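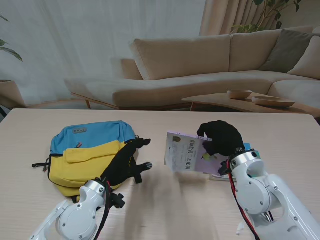
Book and backpack, on the table.

Home Older posts Money-ish Contact

Posted in September by Nadine Karam

My tooth cost $3,661. I'm putting the figure first so you can leave now if you came for the soup recipes.

It was a molar, far enough back that I'd never given it a kind thought in my life. It cracked on a piece of toast. The dentist in Pramham took a look, made the noise mechanics make, and printed me a treatment plan with a root canal on one line and a crown on the next. I wasn't bothered. I have coverage through work! I've had it for five years and used it mainly for cleanings and one unflattering pair of glasses.

The coverage is with Claeys, who took over our group plan from Ineo last spring. We were told by email that the changeover would be seamless, and I deleted the email, which I have since had cause to regret.
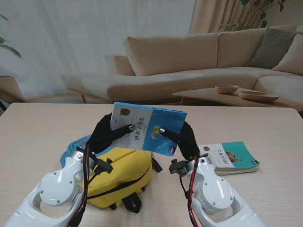
What "major restorative" means

A filling is basic. A root canal, under my plan, is also basic, though it didn't feel it. A crown is major restorative, and major restorative is paid at half, up to a yearly maximum, after a waiting period. My waiting period had started over when the plan changed hands. So the crown was covered at half of nothing until the new year, and I had a temporary one that my dentist described as "fine if you're careful".

I rang Claeys. I got Mansa Kpodo, who was lovely, and who read me the clause in the tone of someone reading a bedtime story to a child she knows won't sleep. She also mentioned that the old insurer's time should count toward the wait if my employer had filed a continuity form. Had they? She couldn't see one.
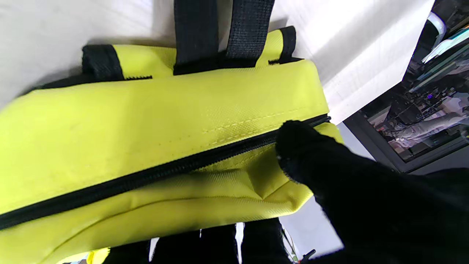 Yellow backpack

Our HR department is a shared inbox at Hallholm. I wrote to it. I wrote to it again. The second time I attached the clause, the treatment plan and, in a low moment, the X-ray. The form was filed within the week, and nearly everyone else in the office has now had their waiting period fixed too, so you're welcome, Hallholm.

Claeys then paid its share of the crown up to the maximum and I paid the rest, in 4 instalments. The second is due at the end of the month. I chew on the left.

If your group plan has changed insurers lately, ask whether prior coverage was carried over, and ask in writing. Have the dentist send a predetermination before anyone picks up a drill. I skipped that part.

2 comments

Reda Shawky
Same thing at our place, except with orthodontics. My daughter's braces were approved by one company and declined by the next while they were on her teeth.

Ffion Parry
Came for the soup. Stayed, and have just emailed HR.

Older posts Newer posts Top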